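Glasswort and soil salt at Drirkumwood
Eldana Yilma
Project report, 15/05/2020

Growers' leaflets often say that glasswort "cleans" salty ground. I wanted to see whether three rows of it would lower the salt in a strip of the Drirkumwood plot over one season. The strip was dug and planted in May, next to a bare strip left as a control.

Soil was taken from 17 points in each strip and shaken with distilled water, and the conductivity was read on the Velik meter. The planted strip started at 2,020 microsiemens and ended lower. So did the bare one.
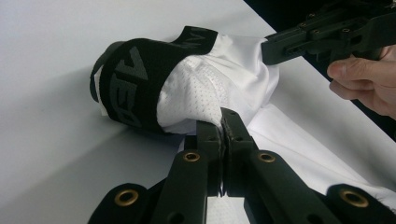 That second result is the awkward one. Rain alone could explain most of the drop, and I had no rain gauge on site. The Ambaye leaflet claims a 30 per cent fall from planting, but gives no control at all — I would not rely on it.

The shoots did taste salty and left plenty of ash, so the plants clearly take up salt. Whether they take up enough to matter is another question. A repeat at Mukmont, under cover and with measured watering, would be a fairer test.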